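4. Making Your First Batch of Yogurt

You've washed the jars, you've read the safety pages, and now comes the fun part! Your Surcombe yogurt maker does the slow work for you, so all you need is milk, a starter and a free evening. Start on a Wednesday night and there's yogurt for Thursday's breakfast.

Before you start

You will need one quart of milk (whole milk gives the creamiest set), two tablespoons of plain yogurt with live cultures, a kitchen thermometer and the seven glass jars.

Note: Check the label on your starter. If it doesn't mention live or active cultures, pick another one.

Heating and mixing

1. Pour the milk into a heavy pan and warm it over medium heat to 180°F, stirring often. Go slowly - scorched milk tastes scorched all the way through.

2. Take the pan off the heat and let the milk cool to between 104°F and 110°F. Standing the pan in a sink of cold water speeds this up nicely.

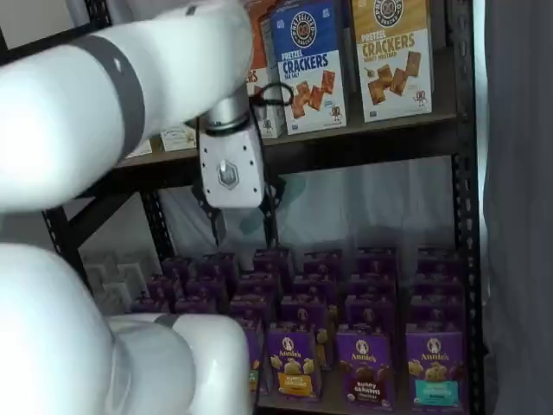 White arm with wrist housing and gripper assembly.

3. Put the starter in a small bowl, add a ladle of the warm milk and whisk until smooth. Pour it back into the pan and stir gently.

Caution: Don't add the starter to milk hotter than 115°F. The cultures won't survive it.

4. Fill the jars to the line and set them in the base without their lids. Put the big clear cover on top.

5. Press Time until the display shows 8, then press Start. The green light stays on while the machine is working.

Caution: Keep the base away from water, and don't move it during a cycle. Yogurt that gets jostled sets thin.

6. When you hear the beep, lift the jars out, screw on the lids and chill them for at least three hours. I know it's hard to wait, but the texture gets so much better!

Note: Clear liquid on top is whey. Stir it in, or pour it off for a thicker spoonful.

7. Save two tablespoons from this batch to start your next one, and use it within a week. Stir in honey, chopped fruit or crunchy things just before you eat.
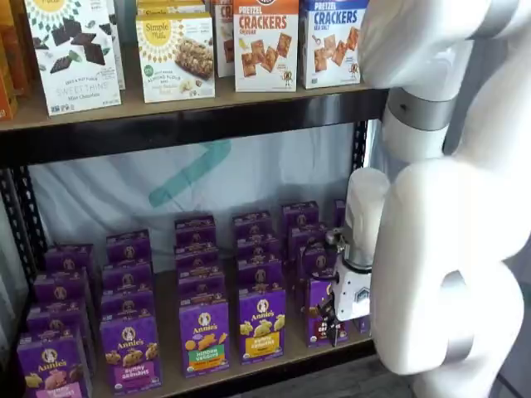
5. Thicker and Tangier

Love a sharper taste? Run the cycle for 10 hours, or even 12. For Greek-style yogurt, line the strainer with cheesecloth, spoon in the chilled yogurt and leave it in the fridge over a bowl for two hours. Celeste Patrício in our test kitchen leaves hers overnight and spreads it on toast with olive oil and salt - do try it!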